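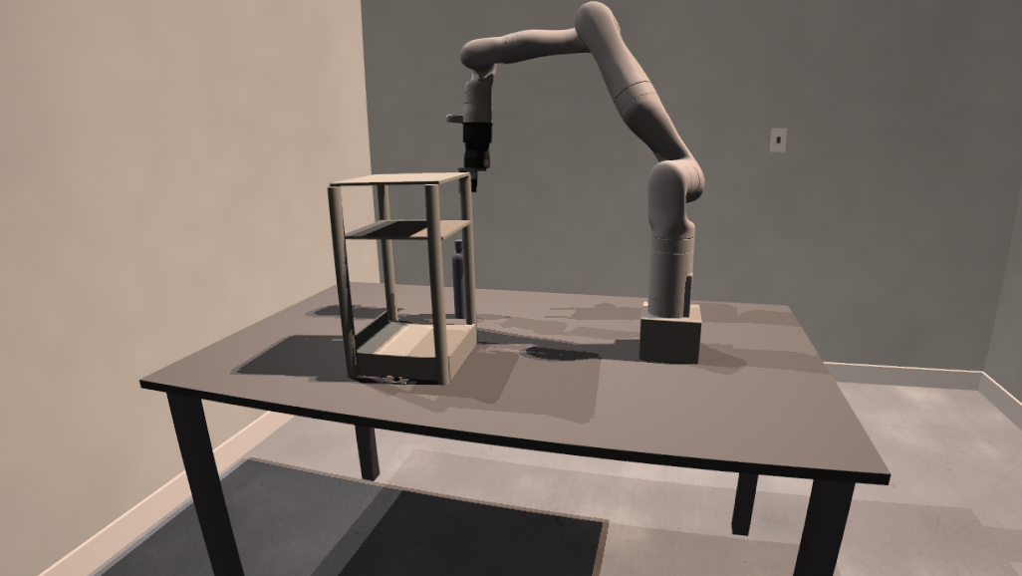
3. Storage Conditions and Loss of Germination

3.1 Sites and seed lots

The storage trial was carried out in two town seed libraries, one in Kunville and one in Plerley. Both lend vegetable seed to residents in spring and take back a share of the harvest in the fall. Neither has cold storage. Seed is kept in paper envelopes in ordinary rooms, and most envelopes stay there from the end of the return season until the next lending season or the one after it. The storage period in the trial was set at 11 months to match the longest interval that an envelope would normally wait before being lent.

The Kunville library occupies a former school building with thick masonry walls and a heating system that is shut off in April. The Plerley library is in a wood-framed annex that is heated only when staff are present. The two buildings therefore differ both in mean temperature and in the size of the daily swing, and the effects of the two cannot be fully separated with the present design. This limitation is taken up again in Section 3.5.

Six seed lots were used. Four were common garden crops with well-documented storage behavior: onion, parsnip, lettuce and tomato. The fifth was a pole bean grown for many seasons by members of the Kunville library and cataloged there under the name Mazandarani. The sixth was a mixed-flower lot included at the request of the Plerley library; its results are reported separately, as the species in the mix differ too much in dormancy for a single germination value to be useful. Each lot was cleaned by hand, mixed, and divided before storage so that every storage position received seed from the same parent lot.

3.2 Containers and storage positions

Three container types were compared: a plain paper envelope, the same envelope inside a resealable plastic bag, and a glass jar with a rubber gasket. No drying agent was added to any of them. Drying agents were left out because neither library uses them in regular practice, and the aim was to measure losses under conditions that the libraries could be expected to keep up without added cost.

At each site, containers were placed at three heights: near the floor, at table height, and on the top board of a wall cabinet. The table-height position used an open shelf unit standing on a table (Figure 2), so that air could move freely on all sides of the container. The floor position was a closed wooden box with a loose lid. The wall cabinet had doors, which were kept shut except when containers were pulled for sampling.

A Helard logger was placed beside the containers at each position and recorded air temperature and relative humidity for the full storage period. Logger readings were compared with one another in a common enclosure before and after the trial. One of the units from Plerley had drifted toward higher humidity by the end. Its readings were corrected on the assumption that the drift had been linear over time. The correction did not change the ranking of any position.

3.3 Sampling and germination testing

Containers were sampled at the start of storage, at the middle of the period, and at the end. At each sampling, 200 seeds were taken from each combination of lot, container and position and divided into equal replicates. Replicates were placed on moist paper in covered trays and held in a germination cabinet set to the temperature recommended for the crop. The bean lot was tested between rolled paper towels, as the seed is too large for good contact with flat paper.

A seed was scored as germinated when it had produced a normal seedling with an intact root and shoot. Seedlings with a stunted root, a missing growing point or obvious decay were scored as abnormal and were not included in the germination percentage. This rule is stricter than simple root emergence and gives lower values than those often quoted in home gardening guides. The difference is largest for old onion seed, in which many seeds still push out a root but never form a seedling that would survive in soil.

Moisture content was measured by oven drying on a separate subsample that was ground beforehand in the case of the bean. Subsamples were weighed as soon as the container was opened. Paper envelopes exchange water vapor quickly with the surrounding air, and a delay between opening and weighing would have blurred the contrast between containers that the trial was meant to detect.
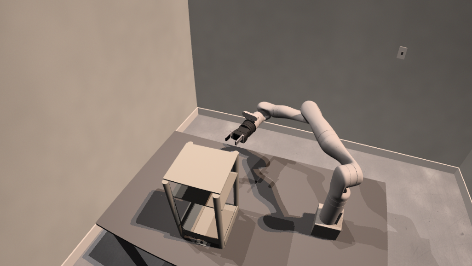
Volume 11, Issue 3

3.4 Results

Container type had the largest effect on final germination in every single-species lot. Seed in gasketed jars lost the least, seed in paper envelopes lost the most, and seed in bagged envelopes fell between the two but much nearer to the paper. The bags slowed the uptake of moisture during the first part of the humid season and then lost most of their advantage, and by the end of the period the seed inside them had almost the same moisture content as seed in paper alone. Inspection of the bags showed fine creases along the closure in many cases. Whether the vapor entered through the closure or through the film itself was not tested.

Storage height mattered less than expected. In Kunville the floor position was cooler than the other two but also more humid, and the two effects nearly canceled out for lettuce and tomato. For onion the added humidity outweighed the lower temperature, and seed stored near the floor in paper germinated worse than seed from the same lot at table height. In Plerley the wall cabinet was the poorest position for all lots. The logger records show that the top board warmed sharply whenever the annex was heated and cooled again within hours, and that each cooling period was accompanied by a short rise in relative humidity inside the cabinet.

The open shelf position gave the most even results across lots. Temperature there followed room temperature closely, with neither the damp of the floor position nor the warm spells of the cabinet. It also had the highest light exposure, but no effect of light could be detected: the jars were clear glass and the envelopes were opaque, and the jars still performed best at this position. A direct test would require jars of clear and dark glass side by side.

Crops ranked in the order that earlier work would predict. Parsnip declined the most, followed by onion. Lettuce declined moderately and showed the widest spread among replicates, part of which was due to dormancy at the higher end of the test temperature range. Tomato was nearly unchanged in jars and declined only slightly in paper. The Mazandarani bean kept its germination well but showed a rise in abnormal seedlings at the final sampling, mostly seedlings with cracked or detached seed leaves. Damage of this kind is usually linked to handling when the seed is very dry. The bean seed in jars at Kunville was the driest in the trial and also had the greatest share of such seedlings.

Moisture content at the middle sampling was a good predictor of final germination within a crop but a poor one across crops. At the same moisture content parsnip had already lost much of its initial germination while tomato had lost almost none. A single moisture target for a whole library collection would therefore protect the short-lived crops only if it were set at a level that is hard to reach without a drying agent, and that same level would add to the handling damage seen in the bean.

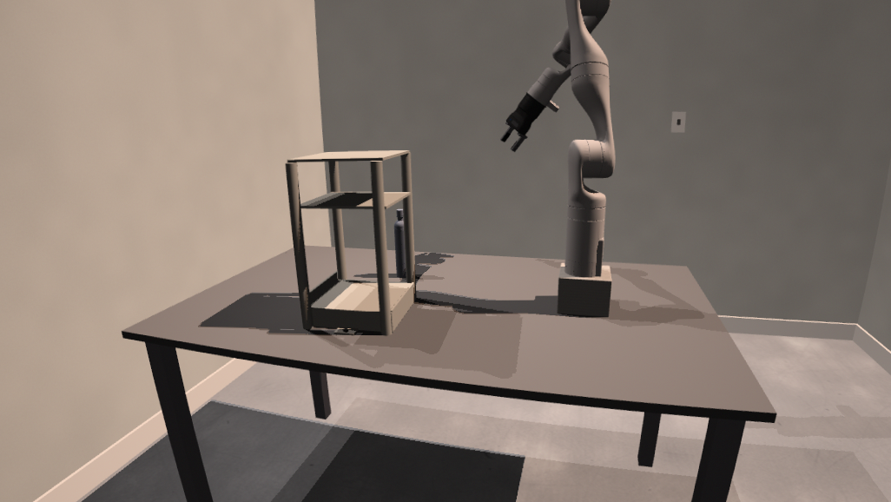
The moisture data also bear on how often a container is opened. Jars that were opened at the middle sampling and then closed again had slightly moister seed at the end than a small set of jars that had been left sealed throughout. The difference was present at both sites and was larger at Plerley, where the sampling took place on a damp morning. In normal use a jar would be opened many more times than in the trial, particularly in the lending season, and the advantage of jars over paper is likely to be smaller in daily practice than the values reported here suggest. Dividing each lot between a sealed reserve jar and a working jar would limit this effect, though it doubles the number of containers to be stored and labeled.

The mixed-flower lot showed no consistent trend. Germination at the final sampling was higher than at the start for several container and position combinations, most likely because some species in the mix had lost dormancy during storage. Seedlings could not be assigned to species with confidence at the stage when they were scored, and no further analysis was attempted.

3.5 Limits of the trial

Only one building of each type was available, so building and climate effects are confounded. The contrast between Kunville and Plerley should be read as a description of two particular storage rooms. The contrasts among containers within a site rest on firmer ground, as all containers at a position shared the same air and the same handling.

The storage period covered a single humid season. Seed that remains through a second one may decline faster than a straight extension of the present curves would indicate, since loss of germination in stored seed tends to be slow at first and then steep. The parsnip lot in paper had probably entered the steep phase by the final sampling, while the tomato lot plainly had not. A fixed storage period thus compares crops at different points on their decline curves. Fitting a full curve for each crop would require more sampling dates than the amount of seed on hand allowed.

Initial seed quality was high in all lots. Returned seed in both libraries is often less uniform, with some envelopes containing immature or poorly dried seed, and such seed would be expected to lose germination sooner at every position. The effect of drying before intake is treated in Section 4.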